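Planero Automation Practice
September 12, 2021

1/ Today we are posting a short version of our house rules for robot cells that handle soft mailers and other paper packaging. The full text was revised in June and applies at Clarnville and at every partner site.

2/ Scope. The rules cover one or more arms working over a fixed table, with people nearby who load, inspect or reset the work. They do not cover mobile bases or conveyor lines.

3/ Packaging first. Paper mailers bend, slide and fold under the fingers. A grip plan written for a carton should not be used on a mailer without a new trial at reduced speed.

4/ Each new type of mailer is to be tried on 20 pieces before it is approved. The pieces should come from ordinary stock, wrinkles included. Flat, unused samples give a false picture of how the cell will perform.

5/ Barcodes. The code is to be read before the grip closes on the printed face. Creases change the spacing of the bars as the reader sees them, and a second attempt from another angle is allowed. After 2 failed reads, the piece goes to a person.

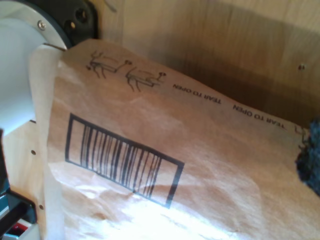 6/ Opening lines. Where a mailer has a marked tear line, the gripper should hold the paper clear of it. Operators should not rely on the orientation of the print, as pieces may reach the table either way up.

7/ Records. For each trial, the site notes the mailer type, the grip force setting, the read result and the name of the person on duty. Our combined log now holds 961 entries. Sites that leave out failed grips will be asked to run the trial again.

8/ We have been asked whether a dropped piece counts as a failed grip. It does, including when the piece lands on the table and can be picked up again.

9/ Cables. Every cable that moves with the wrist needs enough slack for the full range of motion, and no loop may hang low enough to catch on the work. Check this by hand, at slow speed, at the start of each shift.

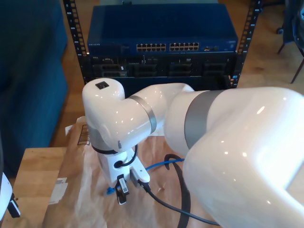

Reading time: 3 min

10/ Network and control equipment may stand next to the table if it is outside the reach of the arm. Measure that reach with the gripper fitted.

11/ Table surface. Packing paper is permitted as a cover. Replace it when it tears, and keep it away from connectors.

12/ Stopping. Any person at the table may stop the cell at any time and does not need to give a reason. The restart is done by the named operator only.

13/ The Miltside and Sembiring sites have adopted the rules in full. Roughly 256 comments were received on the draft, most of them on items 5 and 9. Written replies will be sent to all who gave an address.

14/ Questions on the text should go to Melur Nair, who maintains the rules for Planero. Please cite the item number.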